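Search this site Go

Staff kitchen check, Lumden building, 2nd floor
September 5, 2022
Checked by: Marijke Wouters
Copy to: Frans Declercq

1. Kettle and lead
OK. Descaled last month. Lead kept back from the sink.

2. Fridge
Reads 7 degrees, too warm. Turn down and check again tomorrow.

3. Fire blanket
On its hook. Pull tabs clear.

4. Floor by the sink
Mat curling at one corner, trip risk. Hilde Prins to order a new one from Van Hecke.

5. Wall cupboard
Top hinge loose. Don't put the heavy plates back until it's fixed.

6. Mugs and mug tree
Passed. Wooden tree, pale finish. Run a finger round each rim and handle for chips, and bin any that are cracked. Mugs with looped handles go on the tree, the rest in the cupboard. The white faceted one is fine to use. 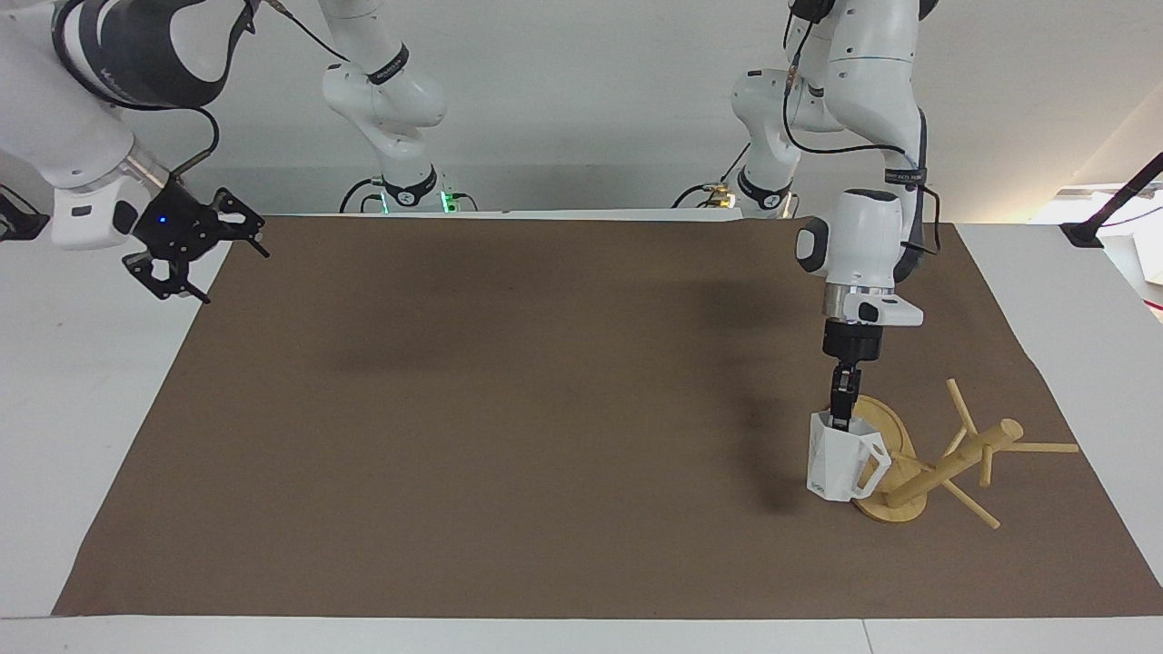
7. Bins
Lid broken on the food bin. Reported to Ruby-Lee Tautahi.

8. Socket by the microwave
Not tested, tester out on loan. Carry over to October.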